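Kitchen demo tips, sim and real

Notes for anyone recording utensil demos for the Pandon set. Quick version, long one is on the wiki if Inese ever finishes it.

Before you start

Wipe the counter. Wipe the spoons too. Greasy handles slide and you lose the take.

Check the wrist camera view first. If you can't see both fingers, stop and fix it. I did 2 hours of takes in April with the view tilted wrong, all trash.

Lay out the utensils the way a normal person would. Handles every which way, one half under a towel. Neat rows give you a model that only knows neat rows.

Picking up

Go slow on the last inch. Fast is fine before that.

Grab the handle well away from the bowl end. Close, wait a beat, then lift. The wait matters – without it the policy starts lifting before the fingers are shut.

Missed the grab? Back off, try again, keep recording. Tag it "retry". Jade wants those. Don't tag it "fail" unless you gave up.

Don't hover while you make up your mind. Decide which spoon, then press record. Long pauses teach it to pause.

Simulated takes

Same rules as the real counter, plus change the countertop every batch. Ivars has a folder of them. Busy stone is a pain because the veins look like edges, so do more of those and fewer plain white.

Dark handle in dark fingers is the other annoying one. Hard to tell where one stops and the other starts. Don't skip it, do extra.
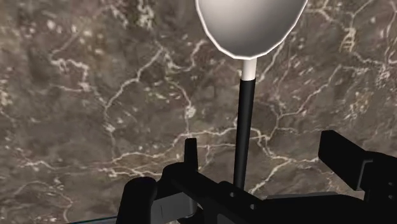

Spoon-type utensil held bowl up, brown marble top. Sim.

If the handle looks like it's sunk into the finger, replay it at half speed and look from the side. Clipping = delete. Touching = keep.

Bowl up and bowl down are seperate tasks in the list. Pick the right one before recording, its a nuisance to move them after.

Big utensils go out of the top of the wrist view once they're upright. Fine. Leave the camera where it is, we have the fixed one for that.

Putting down

Lower till it touches, then open. No dropping from above, even if it lands nice.

Pull straight back after letting go. Sideways drags the handle along and then your end position is wrong.

Labels

Write what you did in plain words. "Pick up the spoon by the handle and hold it upright." Not "manipulate utensil 4".

Vary the wording a bit. Amândio types the same sentence every time and we had to redo 249 of his.

Save after each batch. Roughly 400 takes is as much as the Drister drive likes in one folder, after that it crawls.

Total is 2378 good ones so far. Whisks still way behind – if you have a spare half hour do whisks.

Questions to Nhyira, mornings are best.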